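Forum Plotside – Vie quotidienne – Organisation et rangement
Sujet : Trier les papiers et les petites choses d'une maison de famille, par où commencer ?

marjolaine_du_puits
Bonsoir à toutes et à tous,
Je lis ce forum depuis des années sans jamais oser écrire, alors soyez indulgents si je suis un peu longue. Mes parents ont quitté leur maison en janvier pour un appartement de plain-pied, à deux rues de chez ma sœur, et ils s'y plaisent beaucoup (maman a déjà trouvé une voisine pour le scrabble, papa râle contre l'ascenseur, tout va bien de ce côté-là). La maison, elle, est restée telle quelle, et c'est moi qui m'y colle parce que j'habite le plus près.
Les meubles, ça va, on sait à peu près où chacun ira. Ce qui me décourage, ce sont les papiers et les petites choses : les tiroirs du buffet, le secrétaire, les boîtes à biscuits remplies de photos, les carnets de recettes, les lettres, les factures d'une chaudière qui n'existe plus. J'ai commencé par la salle à manger et au bout d'un après-midi entier j'avais vidé un tiroir et demi, parce que je lis tout, évidemment. Je suis tombée sur les cartes postales de ma marraine et il faisait nuit quand j'ai relevé la tête.
Comment avez-vous fait, vous ? Par pièce, par sorte d'objet, tout dans un carton et on verra ? Je prends tous les conseils, même les sévères !

papyvelo
Bonsoir Marjolaine, et bienvenue parmi les bavards.
On a vidé celle de mes beaux-parents il y a trois ans et mon conseil sera un conseil de vieux monsieur : ne lisez rien. Je sais que c'est dur. Vous prenez un tiroir, vous faites des tas grossiers (photos, courrier, administratif, le reste), vous mettez en boîte, vous écrivez dessus, vous passez au tiroir suivant. La lecture, c'est pour l'hiver, avec une couverture et quelqu'un à côté de vous. Nous avons tenu ce rythme et la maison a été vidée en cinq fins de semaine, à quatre paires de bras.
Pour l'administratif, renseignez-vous quand même sur ce qu'il faut conserver avant de jeter, les durées ne sont pas les mêmes selon les papiers et je ne voudrais pas vous dire de bêtise. Chez nous, tout ce qui touchait à la maison elle-même (travaux, plans, bornage) est parti dans une chemise à part et cela nous a bien servi chez le notaire.

Lisette_B
Je ne suis pas d'accord avec papyvelo, mais alors pas du tout, et je le dis avec toute l'affection que j'ai pour lui et ses tomates !
Si on ne lit pas sur place, on ne lit jamais. J'ai fait exactement comme il dit chez ma tante, des tas, des boîtes, des étiquettes, et les boîtes sont au grenier depuis neuf ans. Neuf ans ! Je n'en ai rouvert qu'une, pour chercher autre chose. Et puis sur place on a encore la maison autour de soi, on se souvient de la table, du tiroir qui coince, de qui s'asseyait où, et les lettres prennent un autre sens. Alors oui, c'est lent, mais les parents de Marjolaine sont là et bien là, qu'elle en profite pour leur poser des questions. Moi je n'avais plus personne à qui demander qui était la dame au chapeau qui revient sur toutes les photos.

marjolaine_du_puits
Oh merci, deux réponses et déjà deux écoles, me voilà bien avancée !
L'idée de la chemise à part pour la maison, je la garde, je n'y aurais pas pensé. Et Lisette, la dame au chapeau m'a serré le cœur, j'ai appelé maman dans la foulée pour lui dire que je viendrais avec une première boîte de photos et un crayon. Elle m'a demandé si j'apportais aussi le gâteau.

couturiere44
Bonsoir, je me glisse entre les deux écoles.
Chez nous, ce qui a marché, c'est la petite boîte. On voit toujours les gens partir avec de grands cartons de déménagement, et pour les papiers c'est la meilleure façon de ne plus jamais rien soulever. J'utilise des contenants qu'on peut poser sur une table et finir dans la soirée. Une boîte, une soirée, et quand elle est triée on s'arrête, même si on a encore de l'élan (surtout si on a encore de l'élan, d'ailleurs, sinon le lendemain on n'a plus envie).
J'ai un peu de tout, des boîtes à chaussures, des boîtes à sucre de ma grand-mère, et du plastique blanc sans aucun charme mais qui s'essuie d'un coup d'éponge. 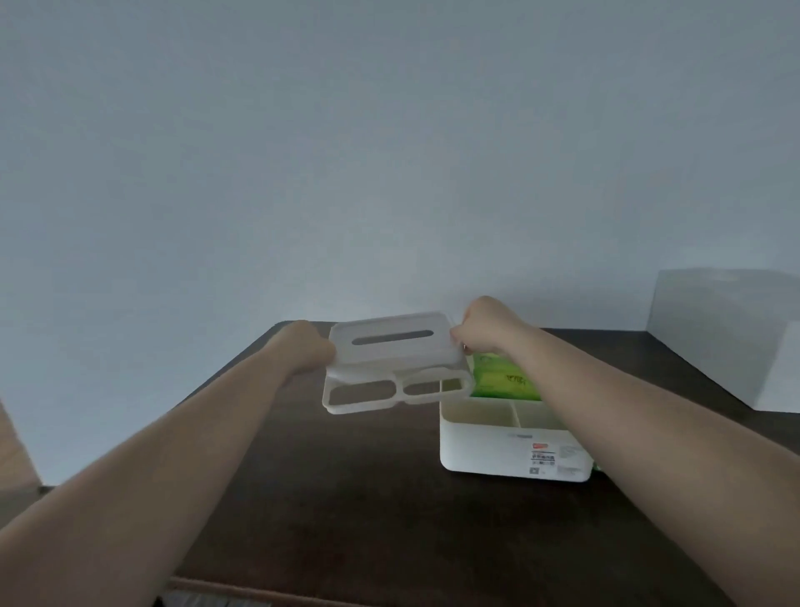 Boîte blanche, couvercle à fente façon boîte à mouchoirs.

Je réserve ce genre de boîte au courrier en attente, enfin à tout ce que je n'arrive pas à classer le soir même. Une enveloppe dont je ne reconnais pas l'écriture, une photo sans rien au dos, une recette qui commence à la page deux : hop, dans la boîte, et je continue. À la fin du mois je l'ouvre avec mon frère et on décide ensemble, et vous seriez surpris de voir comme on est raisonnables à deux.
Pour les photos, pas de stylo à bille au dos, un crayon à papier assez gras et on n'appuie pas. Et on sort les trombones, ils rouillent et ils marquent.

Norbert-des-Buis
Bonsoir la compagnie. Je vais faire mon comptable, pardonnez-moi d'avance.
Quand nous avons trié la maison de mon père, j'ai tenu un cahier. Nous avions 2 636 photographies, diapositives comprises. Je les ai toutes comptées parce que je voulais savoir dans quoi je m'embarquais avant de numériser quoi que ce soit. Après un premier passage (les floues, les doubles, les couchers de soleil sans personne devant), il en restait 894, et c'est seulement celles-là que j'ai scannées. Ma fille en a ensuite choisi 348 pour un album, en trois volumes, imprimé chez Prarell, et chaque petit-enfant a eu le sien à Noël.
Je vous donne ces chiffres parce que la masse fait peur tant qu'on ne l'a pas mesurée. On croit avoir une montagne et on découvre une colline, un peu raide, mais une colline.

Lisette_B
Norbert, jeter des photos, vous êtes sérieux ? Même les doubles ? Les doubles, ça se donne aux cousins !

Norbert-des-Buis
Les doubles sont allés aux cousins, chère Lisette, dans une grande enveloppe kraft, et les cousins m'ont remercié poliment. Les floues, en revanche, sont parties, et je dors très bien. Mon père photographiait son pouce avec une constance remarquable.

tilleul_et_verveine
Je me permets d'ajouter le sujet qui fâche, celui du partage. Chez nous, ce n'est pas l'argenterie qui a créé des tensions, c'est le carnet de recettes de maman. Un cahier d'écolier taché, dont les trois sœurs avaient besoin absolument. On a passé un mois à s'écrire des messages un peu secs, jusqu'à ce que la plus jeune l'emporte chez un imprimeur (Brukitz, près de la gare chez nous) et nous fasse faire à chacune un fac-similé relié, avec les taches. L'original est resté chez l'aînée et on n'en a plus reparlé.
Alors Marjolaine, si je peux vous donner un conseil, repérez dès maintenant les trois ou quatre choses que tout le monde voudra et parlez-en tôt, tant que vos parents peuvent dire ce qu'ils souhaitent, eux. On oublie souvent de le leur demander ! Ma tante pensait léguer un trésor avec son service à poisson, personne n'en voulait, et la seule chose qu'on se disputait c'était son moulin à café.

papyvelo
Très juste, cela. Chez nous c'était le baromètre, cassé depuis toujours.
Je reviens sur ce que dit Lisette, parce que j'y ai repensé en arrosant. J'admets que nos boîtes à nous ont attendu deux hivers. Mais elles ont été ouvertes, et à tête reposée on a mieux trié qu'on ne l'aurait fait dans une maison froide avec l'agence qui téléphonait tous les matins. Tout dépend donc du temps dont vous disposez, Marjolaine. La maison est-elle déjà en vente ?

marjolaine_du_puits
Non, pas encore, on s'est donné jusqu'aux grandes vacances. Il y a donc du temps, sans qu'il y en ait trop, disons.
J'ai essayé hier la méthode de couturiere44 avec ce que j'avais sous la main, une seule boîte, sur la table de la cuisine, la radio allumée, et j'ai fini à dix heures du soir, fière comme tout. C'étaient des bulletins de salaire et des programmes de kermesse mélangés, je ne saurai jamais pourquoi. J'ai gardé deux programmes, dont un où mon frère est annoncé en radis.

couturiere44
En radis ! Il faut encadrer ça.
Je suis contente que ça vous aille. Je complète avec deux ou trois détails que j'avais laissés de côté hier, parce qu'il était tard. J'écris toujours l'étiquette sur le côté de la boîte et jamais sur le couvercle, les couvercles voyagent d'une boîte à l'autre et au bout de six mois les impôts sont étiquetés « cartes de communion ».
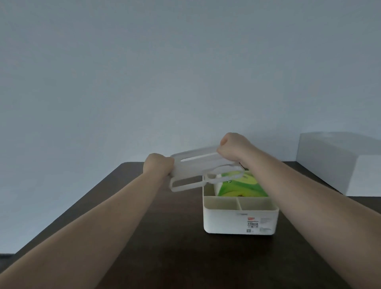
Je note aussi le mois du tri sur un petit carton glissé à l'intérieur, tout devant, avec une ligne sur ce que j'ai jeté. Cela paraît maniaque, mais quand mon frère me demande où est passé le livret de la vieille machine à laver, je peux lui répondre sans passer pour une étourdie. Et pour ce qui est vraiment précieux, les lettres de guerre de mon grand-père par exemple, je n'ai pas mis de plastique du tout, j'ai acheté des pochettes en papier neutre et une boîte en carton d'archives chez Atinga. C'est un budget, on ne le fait pas pour les factures de gaz.

tilleul_et_verveine
Pour les lettres anciennes, pensez aussi aux archives départementales. Les nôtres ont regardé celles de mon arrière-grand-oncle, il y en avait environ 400, et la dame qui nous a reçus nous a expliqué comment les garder à plat. On les a finalement laissées en dépôt et toute la famille peut aller les consulter. Cela évite aussi de se demander qui les garde.

Lisette_B
Alors là je suis partagée, moi je voudrais les avoir dans mon armoire, quitte à ne pas les lire. Oui, papyvelo, je vous entends rire d'ici.

papyvelo
Je n'ai rien dit ! Mais allez donc ouvrir une de ces boîtes au grenier, Lisette, et racontez-nous.

marjolaine_du_puits
Vous êtes tous adorables. Je retourne à la maison demain matin avec du thermos, des crayons et quatre boîtes, et je commence par le secrétaire, le côté gauche, celui qui ferme à clé. Papa dit que la clé est « dans le pot ». Il y a onze pots sur l'étagère. Je vous tiens au courant dès que je l'aurai ouvert.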